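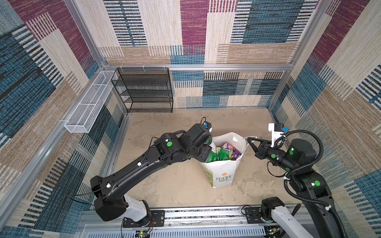 Student Projects: Packaging and Everyday Materials

Packing Snacks in a Thin Carrier Bag: Does the Order Matter?

Term project report, Jindale College, Introduction to Packaging
Submitted in January

1. Background

Most small grocery purchases go home in a bag that was packed in a hurry. The person packing is usually holding the bag open with one hand and dropping things in with the other. When the items are boxes or cans this works well enough. Snack packets are harder. They are light, they are full of air, they slide over each other, and they take up more room than their weight suggests.

Our group wanted to look at one small part of this. We asked whether the order in which snack packets go into a thin carrier bag changes how well the bag stands on its own, how much fits below the rim, and how easy it is to take one packet out again. We kept to plastic bags for the main test and used a paper bag only for comparison.

The topic came out of an earlier class assignment on shelf packaging. In that assignment we looked only at single packets. Several comments we got back said that packets are rarely carried one at a time, and we agreed.

2. What we used

The main bag was a white plastic shopping bag with a flower logo on the front and the words "LOVE LIFE" in green and yellow. There is also a green graphic on the left side panel. We call it the white bag in the rest of this report. When it has something inside, it can stand upright with a rounded opening. The plastic wrinkles around the mouth, and these wrinkles turned out to matter more than we expected (see section 5).

The second bag was a clear bag sold under the name Brorker. It is the same general size but has no printing and no side panels. It was the harder of the two to keep standing.

The paper bag was a plain brown one from the Yorath store next to campus. It has a folded base.

For contents we used packaged snacks in colorful wrappers, with bright green, pink, purple and blue among them. Having different colors was useful. We could write "green on top" or "pink at the bottom" in the notes and know later what we meant. We bought the snacks for the heavier load at the Zollum market and added a few bars from the campus machine to bring the weight up.

We worked with two loads. The light load weighed 200 g and was made up only of puffed snacks. The full load weighed 800 g and mixed puffed snacks with flatter, denser packets. Both were weighed on a kitchen scale with the bag removed.

3. Method

Each test started with the empty bag shaken open once and set down. We packed it in one of three ways.

Flat first. The dense packets were laid at the bottom, and the puffed ones were placed above them.

Puffed first. The puffed packets went in at the bottom and the dense ones were put on top.

Edge first. Packets were stood on end against the sides of the bag all the way around, and the middle was filled last.

After packing we let go of the bag and waited one minute. We wrote down whether it was still standing, whether it was leaning, and whether any packet had come out over the rim. Then we took out one named packet, always a green one, and noted whether the others moved.

Where the bag stayed standing, we measured from the floor to the lowest point of the rim. We chose the lowest point and not the highest. A plastic rim is never level, and the low spot is where things fall out.

We did not test carrying until all the standing tests were finished. Handles stretch when a bag is lifted, and a bag that has been carried does not sit the same way afterward. We found this out in a practice run and had to replace that bag.

4. Results

4.1 Standing

With the light load, the white bag stood in all three packing orders, though it leaned when packed puffed first. The Brorker bag stood only when packed edge first. In the other two orders it folded over to one side within the minute, slowly, with the rim going down first. The paper bag stood every time.

With the full load, the white bag stood in all three orders and leaned in none of them. We had expected more weight to make the bag sag. Instead, the weight pressed the base flat and gave the sides something to rest against. The Brorker bag stood when packed flat first or edge first. Packed puffed first, it fell over as soon as we let go.

4.2 Rim height

For the white bag with the full load, the lowest point of the rim was at 302 mm when packed edge first and 298 mm when packed flat first. This is a very small difference and we do not think it means much by itself. The wrinkles at the mouth could account for it. Packed puffed first, the rim was uneven enough that two of us measured the low point in different places and got different answers, so we left that value out.

We did not measure the rim of the Brorker bag. Its plastic was too soft to touch with a ruler without moving it.

4.3 Fit

Everything fit below the rim in the paper bag in all orders. In the white bag, the full load fit below the rim when packed flat first and edge first. When packed puffed first, the dense packets pushed down on the puffed ones but did not settle between them, and the pile ended up higher than the low side of the rim. One packet slid out during the waiting minute.

4.4 Taking one packet out

The green packet was easiest to reach when it was near the side of the bag and close to the top. A packet pressed up near the rim can be gripped by its crimped edge and lifted straight out. When the green packet was in the middle of the bundle, it had to be worked loose, and the packets beside it usually came up with it.

Edge first packing gave the best result here for packets along the sides and the worst result for packets in the middle. The middle ones were held tight from all directions. Flat first packing was in between. Puffed first packing made it easy to take out the dense packets on top, but getting to a puffed one meant unpacking the bag.

We also noted the sound, which was not part of the plan. Puffed packets packed tightly at the sides crackle a lot when one is removed. This could bother someone unpacking late at night in a shared kitchen. It has no effect on the results.

5. Discussion

The clearest result is that puffed first was the poorest order in both plastic bags. Puffed packets make a bad base. They are round underneath, they shift when pressed, and they do not push the corners of the bag outward. A bag with its corners pushed out has a wide, square footing. A bag without this stands on something closer to a ball.

Between flat first and edge first the choice depends on the bag. In the white bag either one worked. In the thinner Brorker bag with a light load, only edge first kept the bag up, and we think the packets were holding the bag and not the other way around. This takes longer to pack. A person at a checkout would probably not do it for a few bags of chips, and we would not suggest it for that use.

The wrinkles at the mouth of the white bag seemed to help. Where the plastic had folded, the rim was stiffer and kept its round shape. We smoothed the mouth out by hand before one of the practice runs, and it closed up more than it had before. We would like to test this properly. It may be that a bag that has been crumpled and opened again is easier to pack than a new one pulled straight off the stack.

The side panels may also be part of the difference between the two plastic bags. The white bag has them and the Brorker bag does not. We can't separate this from the thickness of the plastic with the bags we had.

6. Problems and limits

We used one bag of each kind for the standing tests, apart from the one that was replaced. A different bag from the same stack might behave differently.

The snack packets lost some of their shape with handling. By the last tests, a few of the puffed ones were softer at the corners than they had been at the start. We swapped out the worst of them, but we did this by feel and did not keep a rule for it.

"Leaning" was a judgment. We agreed on it by looking, and a simple angle gauge would have been better.

Our loads held only snacks. A real bag would often have a bottle or a carton in it, which would give a firm corner to pack against.

7. What we would do next

We would repeat the standing tests with several bags of each kind, and with the mouth of the bag crumpled in half of the tests and smooth in the other half. We would also add one bottle to the full load. The carrying test needs its own report. Our notes on it cover only a walk from the Yorath store to the classroom, and the bags were not all carried by the same person.

The rim measurements and packing notes are kept with the course folder. The snacks used in the full load were shared out after the last test, except for two packets that had split.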